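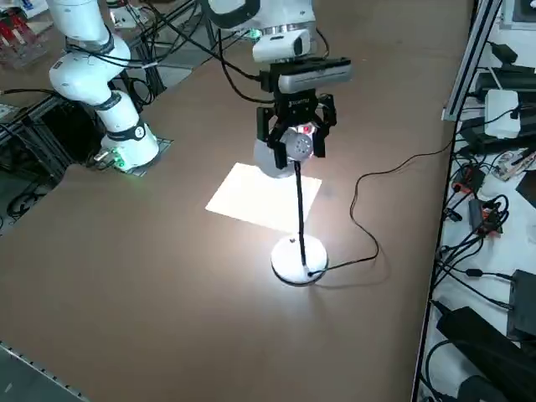 Renen two-arm kit, gripper on the lamp head

benchrat_52
Posted 2018-05-19

ok so the Renen kit. Been on it since October, people keep PMing me so putting it all in one thread. Two arms, parallel grippers, wrist camera, bought through Skistumard with the setup service. Lamp aiming is the job I use to judge it. Gripper takes the lamp head, bends the neck, light goes where the work is. Sounds dumb, is hard. Thin stem pushes back, base wants to slide.

Short version:
- arms good. smooth, quiet enough to talk over
- stock fingers ok on boxes, so-so on round stuff
- Disteck software is the weak spot, teach mode drops the last waypoint if you save too fast
- setup service worth it if you've never done arms before. If you have, skip

Ran the lamp move 60 times last week, same start pose every time. 52 good. The rest were mostly the head rotating in the fingers, plus a couple where the base walked.

gluepot
what counts as good tho

benchrat_52
Light on the cup, base hasn't moved off its tape mark at the start of the next run. I peel the tape for demos.

hollis_k
52 of 60 on one lamp from one start pose doesn't tell me much. Move the base a hand's width and do it again. My bet is it falls apart. We had the Cassim arms on trial and they looked great too untill somebody bumped the table.

benchrat_52
Fair. Did 20 more with the base moved each time, cup and paper left alone. Didn't write those up properly so not going to post a score. Worse, yes. Not falling apart.

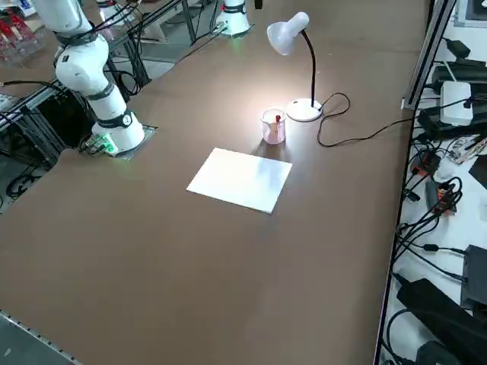
Lamp aimed down at the marker cup, paper beside it

gluepot
Is the cord a problem? I'd be worried about the arm snagging it

benchrat_52
Cord's my biggest gripe with any lamp job. The planner has no idea a cord exists. You can draw a keep-out box in Disteck but it's a box, cord isn't. I just leave slack and keep the waypoints high. One snag so far, pulled the base a little, arm stopped by itself. Stop is decent, I'll give them that.

hollis_k
"Stopped by itself" after pulling the base is not what I'd call decent. Cassim stops sooner. Costs more, sure.

tomato_wrench
Cassim stops when you breathe on it. We turned the threshold way down and then it was the same as everybody else's. Disagree that it's a reason to pick one over the other.

hollis_k
Then you set it up wrong.

tomato_wrench
Their guy set it up lol

gluepot
ok back to the kit. benchrat what did the setup service get you for the money

benchrat_52
Four visits. Mounting plates aligned, camera calibration, one task of your choice taught, then a checkup. Chaminda Dewan did mine, knew the thing cold, no complaints there. Cable routing they don't touch, that's on you and it takes longer than you think. Plan a whole afternoon. Also ask for the rubber finger pads up front, they're extra and they don't mention them. Big diffrence on round heads, less spin.

Other stuff, no order:
- wrist cam washes out when the lamp's on and white paper is in view. lower exposure by hand, auto is useless
- go for the head near the rim, not dead center
- open the fingers slow at release or the neck springs
- Skistumard replies to email fast, phone never

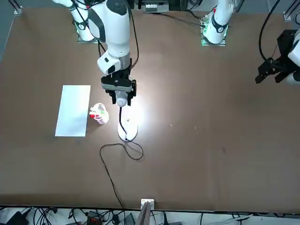 hollis_k
Still wouldn't pay for the service. Calibration is one evening with the manual. And if pads make that much difference they should be in the box, at this price.

gluepot
agree on the pads. service I'd take, I've never mounted an arm in my life

tomato_wrench
Same, get the service. Get them to teach the annoying task and do the easy ones yourself. Does teach mode still lose the waypoint on the new Disteck build?

benchrat_52
Yep. Wait for the beep, then save. Reported it twice. Will run the moved-base test again with pads on and write down the numbers this time, hollis can pick the spots.

hollis_k
Deal. Put one near the table edge.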